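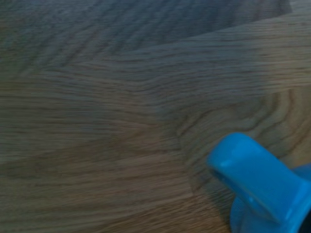
How to Remove White Rings and Water Marks From a Wood Table

By Sawsan Twal
Updated 10/04/2019

A white ring means moisture has been trapped in the finish, usually from a cold glass or a hot mug. A black or dark gray ring has gone through the finish and into the wood itself. The steps on this page are for white marks. Dark ones need stripping and bleaching, and they are covered in the refinishing guide.

What you need

Soft cotton cloths, old T-shirts are fine
Mild dish soap
A clothes iron with the water emptied out
White petroleum jelly
Paste wax
Mineral spirits

Check the finish first

Put a drop of water on a part of the table that doesn't show, such as the underside of the overhang. If it beads up, the surface has a film finish like lacquer, shellac or varnish. If it soaks in and darkens the wood, the table was oiled or waxed, and you can skip to the section on oiled tables.

Shellac is the one to be careful with. It softens with heat and turns cloudy with alcohol. If the table is old and you don't know what is on it, use the petroleum jelly method and leave the iron alone.

Clean the table

Wipe the whole top with a damp cloth and a little dish soap, then with plain water, then dry it. Work with the grain. Polish buildup can look a lot like a water mark, and sometimes the cleaning is all it takes. If the top still feels sticky, go over it with mineral spirits on a cloth. Open a window while you do.

Method 1: petroleum jelly

Rub a thin layer over the ring and leave it overnight. Wipe it off in the morning and buff with a dry cloth. Faint marks often fade after one round. Stubborn ones may need 2.
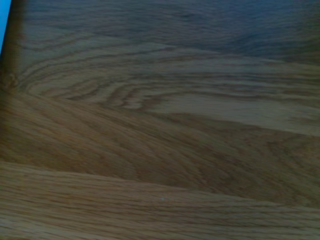 If you can still see the ring from a low angle with a lamp on the far side of the table, but not from your chair, you may want to stop there. Each method after this one carries more risk to the finish.

Method 2: the iron

Set the iron on low, no steam. Fold a cotton cloth in half and lay it flat over the mark. Press for 10 seconds, lift the iron and the cloth, and look. Keep the iron moving a little so it doesn't leave its own outline. Repeat until the white is gone, and quit after 15 tries. If the finish smells or feels tacky, stop right away and let it cool.

Don't use a printed cloth. Houda Bouazza wrote in after the first version of this page to say that the design from her dish towel came off on a varnished sideboard, and we haven't found a good way to get that out.

Oiled tables

Sand the mark very lightly with fine paper, always along the grain. Wipe off the dust and rub in a small amount of the same oil the table was finished with. Let it soak in, then wipe off all the extra. Spread oily rags flat outdoors until they are dry, as they can catch fire if left in a pile.

Finish with wax

On a film finish, wait a day, then put on a thin coat of paste wax. Let it haze and buff it by hand. Wax slows water down but won't stop it, so keep using coasters. Rewax when drops no longer bead on the surface.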